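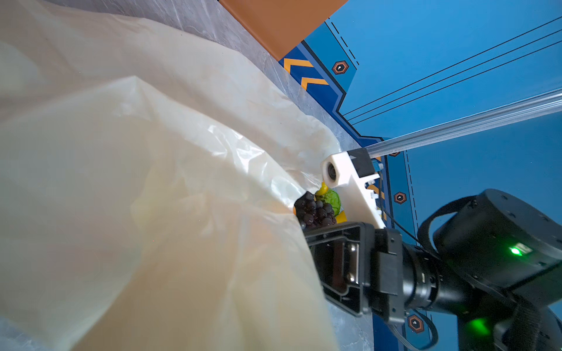

Keeping Okora Running: Setup and Maintenance of a Bagging Cell
Student project report, Forsyth Robotics Workshop

1. What we were asked to do

The plan for the term was to teach an arm to put groceries in a bag. Our group got the other half of that plan, which was to keep the arm in a condition where somebody could teach it anything. We did not choose this half. The groups picked in alphabetical order by project name, and we had called ours Tukex.

The cell is named Okora, after a label left on the bench by the previous year's students. It is one arm with a black gripper, a white 3D-printed finger, a wrist camera, a printed mat and a bin of produce. This report covers setup, the daily check, the two repairs we made, and what the next group should know before they touch the cable.

2. Setting up the cell

The mat goes down first. It is blue, with orange and black hexagons on it, and it has a right way around. We lost most of an afternoon to the wrong way around. The chevrons belong on the side away from the arm base, and once the mat is straight it gets taped at the corners and left alone.

After that:

Power the arm and wait for the green lights. Do not lean on the bench while you wait.
Move the arm by hand through its full reach and watch the cable at the wrist. It should never go tight.
Run the homing routine at the slow setting.
Close and open the gripper 18 times with nothing in it. If it sticks, it will usually stick in the first few.
Set out the bag and the produce last.

The bag is thin crinkly plastic and will not stand up on its own. We tried clips, a cardboard collar and stern language. What we settled on was laying it on its side with the mouth toward the gripper and a few items already inside to hold it open. Grapes work well for this. The little striped melon works better, until it rolls.

3. The daily check

The check takes 4 minutes if you do it and a whole lab session if you skip it. We have data for both.

Fingers: wiggle the printed finger sideways. There should be no play. Look along the toothed edge for chips, and roll the knob at the tip under your thumb.

Connector: the small block on the finger has a blue connector. Press it in until it seats. It works itself loose over a session and gives no warning at all, apart from the readings turning into nonsense.

Camera: wipe the lens, then put the bag in view and look at the picture. Shiny plastic under the ceiling lights can wash out a good part of it. Turning off the row of lights nearest the window fixed this for us.

Log: write it down. Our first week of logs consists of the word "fine."

4. Repairs

Repair one was the finger. The original cracked along a layer line near the mounting screws. We printed a replacement lying flat, so the layers run along the length, and it has now done 1000 closes with no crack that we can find. We also printed a spare, which has naturally never been needed.

Repair two was the cable. It had been tied down so neatly that it had no slack, and the arm stopped with a fault every time the wrist turned past a certain angle. We blamed the software for two sessions. The software group was gracious about it, at length. The fix was to cut the tie and leave a loose loop over the joint. It looks worse and it works.

5. Things we would change

The screws on the gripper housing come in 2 sizes that look the same and are not. We would replace them all with one size. The settings file, gitudov.cfg (the name predates us, and so do several of the values), should be split so that camera settings and arm settings can be changed separately. We once changed the exposure and got a faster wrist.

We would also like a second bag that behaves like the first. Every roll we tried has its own ideas about folding.

6. Handover

The spare finger, both hex keys and the tape are in the drawer under the bench. The log is on the shelf above it, and from week two onward it is worth reading. Please put the grapes back in the bin when you finish and cover the arm before you switch off the lights.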